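Ticket: Omlow calendar sync, double bookings and missing reminders
Opened by: Ebbe Engebretsen, Brirnamano skills center
Status: solved (I think!)

Hi all, me again. I look after the course bookings for our suturing evenings, and something went sideways when we moved our calendar from Strazds over to Omlow. A bunch of people have two bookings for the same evening, and other people are on the list but never get the reminder email. I had one very patient woman call me to ask why she was signed up twice and which of her two selves should bring the snacks.

What we have: Omlow on the front desk computer (the web version, no app), an export from the old Strazds calendar as a CSV, and Votard sending the reminder emails. The old file has 2,720 rows in it, going back to when we started.
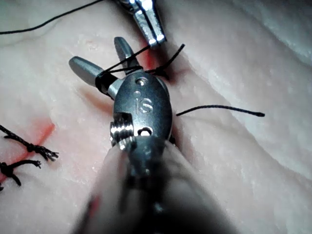
Jaws open over the pale surface, "IS" on the metal housing.

Tried so far:

Logged out and in again. No change.

Cleared the browser cache, then tried a different browser. Same double bookings, so at least it isn't just my screen.

Turned the sync off for an hour over lunch and back on. This made it worse! Before that I had a handful of doubles that I could fix by hand, and afterward the list said 152 duplicates. I've left sync off ever since.

Deleted one double by hand to see what would happen. It took both copies with it, and I had to type the booking in again. Please put a warning on that button.

Update, 2:40 pm

Got a reply from Omlow support (thank you, that was quick). They asked if I had imported the whole file in one go. Well, yes, I had. The importer only takes 1,000 rows at a time, and when it hits the limit it stops without any kind of message. I figured it had frozen, so I ran it again, and then again. So the top of the file went in three times and the bottom never went in at all. That explains the people with no reminders too: Votard can't find them in Omlow, so it skips them.

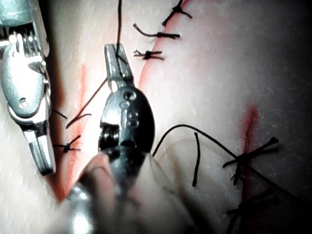
Two sutured incisions on the silicone skin pad, closed with black knots.

Update, 4:15 pm

Okay, what I did, in case anyone else is moving over from Strazds:

Made a fresh copy of the CSV and put it somewhere safe.
Emptied the test calendar first and tried it there (do this, I was very glad I did).
Split the file into three parts and kept the header row in each one. I forgot the header on the second part the first time and got a calendar full of people named 18:30.
Wiped the real calendar and imported the parts one by one, waiting for the green check each time.
Turned sync back on and pressed "Rebuild contacts" in Votard.

The doubles are gone, and the patient woman is down to one booking. I sent a test reminder to myself and it arrived a minute later, with the right evening and the right room.

Still open: the notes field didn't come across for the older bookings. It's mostly food allergies and who needs a left-handed needle holder, so I'd really like it back. Is there a setting for that, or do I have to map the column by hand? The column is called "remarks" in the old file and "notes" in Omlow, if that helps.

Leaving the ticket open until I hear about the notes.

Ebbe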